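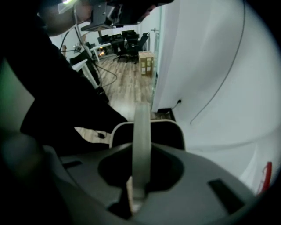
Galstead gripper crew back at work after Saturday's pinch scare

I stopped by the Clulura office in Galstead this week to find out what all the fuss was about, and yes, the hand-held grippers are back out! If you missed it, one of them clamped shut on its own on Saturday and wouldn't let go for 45 seconds. The person holding it got a sore thumb and a good story, and that was the worst of it.

The trouble was in the Trekus firmware, the little program that tells the fingers how hard to squeeze. A bad reading made the gripper think it was still wide open, so it kept closing (and closing). Clulura pulled all 164 units the same afternoon and went back through the logs from 2,000 sessions. They found the same bad reading 411 times, mostly too short for anyone to feel.

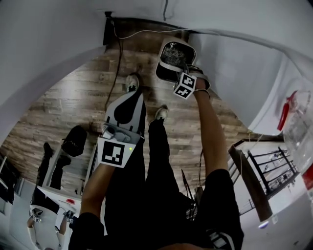
A gripper in each hand, and one of them over the bin.

The fix limits the squeeze and opens the fingers if the numbers stop making sense. I asked to try it and they let me, and I'll admit I kept my thumb well out of the way! There's now a release switch on the Ng model too, which I think should have been there from day one. The older ones get theirs in April.

Recent items
Parking changes near the Galstead depot
Library 3D printer is working again
Clulura adds a night shift

Contact us | Copyright Galstead Local | Back to top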